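A small table for the corner

In August I moved to a smaller flat, and the old table did not fit through the door. So I ordered a small white one from Sundside for 130 crowns. The sheet with the instructions had 16 drawings and no words, which I like, as my English is slow with technical things.

I made the work on a dark surface, so that white parts are easy to find. 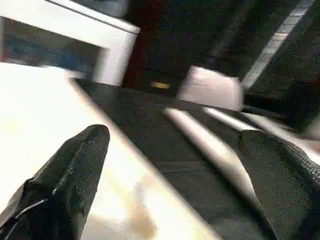 Two pale lengths on the dark floor.

My neighbour Murray Maihi told me to put the table upside down before I start with the legs. It is good advice. Each leg goes into a corner socket by its threaded end, and you must hold it very straight. If it feels stiff after half a turn, take it out and begin again. I did this 2 times with my last table.

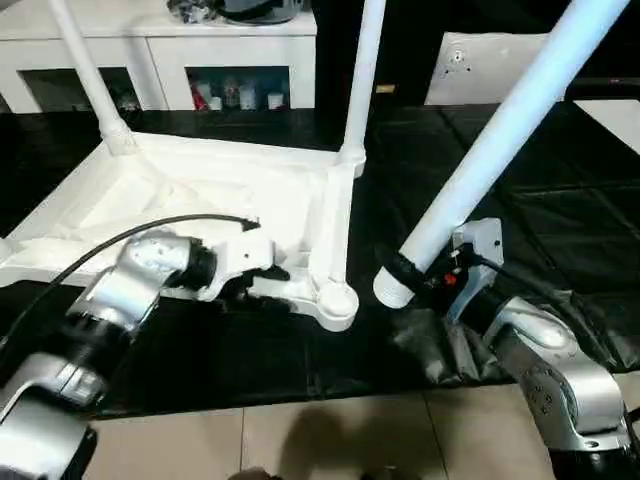

Legs up, with one threaded end by its corner.

For the place by the window I still look for a lamp. Oltmanns has one that I like, but the cable is too short. If somebody knows a good one, please write to me.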